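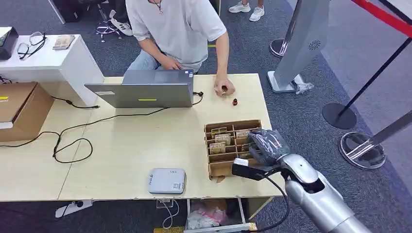 Folded paper in the cardboard slots.

March 31, 2024

Easter Sunday, and I have spent most of it reading a book about putting your money in envelopes. Rommel Salazar lent it to me at work three weeks ago and keeps asking how I'm getting on. I told him I was savouring it.

The idea is older than the book, obviously. My grandmother did it with tobacco tins. You take your pay out in cash, split it up by purpose, and when the groceries envelope is empty you eat what's in the cupboard. The author has stretched this to 21 chapters and given it a name, the Loklow Method, and there's an app with the same name that costs 5 dollars a month. An app, for a system whose whole selling point is that it isn't on your phone. Rommel doesn't see a problem with this. He says the app is for tracking the envelopes.

I did try it for March. I should write down how it went while I remember, before I start telling people a better version.

Week one was fine. Anybody can do week one. I had groceries, petrol, going out, presents and a thing the book calls "drift", meaning money you're allowed to waste. I liked drift. By the second Tuesday I'd moved 30 dollars from petrol into drift and told myself it was a loan. The book has a whole chapter on lending between envelopes and it's against it. It also has a quiz.

Week two the car rego came, which I'd forgotten, and there was no envelope for it. You can't pay it with a handful of notes anyway, or you can, but not without a trip to Talavera and a long queue behind people doing the same. So that came out of the bank like always, and after that the envelopes felt like play money. I kept them going, but my heart wasn't in it.

Then the coffee van at Pitside stopped taking cash. Small thing, but I've bought a flat white there every working morning for years. So now there's an envelope with coffee money in it and no way of spending it on coffee.

Did I spend less? I looked at the statements this afternoon and I can't tell. Groceries were down a bit, but I was at Mum's in Kolbridge for 2 weekends and she fed me. Going out was down, but it rained. The book would count all of that as a win for the method. I'd want to see a dry month with no mother in it.

Rang Rogelio Tagle to wish him a happy Easter and made the mistake of mentioning it. He has opinions on cash. He thinks it'll be gone in a few years and that I should keep plenty in the house for when that happens, and I couldn't get him to see why those two things don't sit well together. We talked about his knee instead. The specialist wants another scan.

Gave up on the book at chapter 14, where she starts on gratitude. I'll hand it back on Tuesday and say it was interesting. He'll want to know my drift figure.

Leftover lamb for tea. Clocks go back next weekend, must do the one on the oven this time. Petrol envelope still owed its 30.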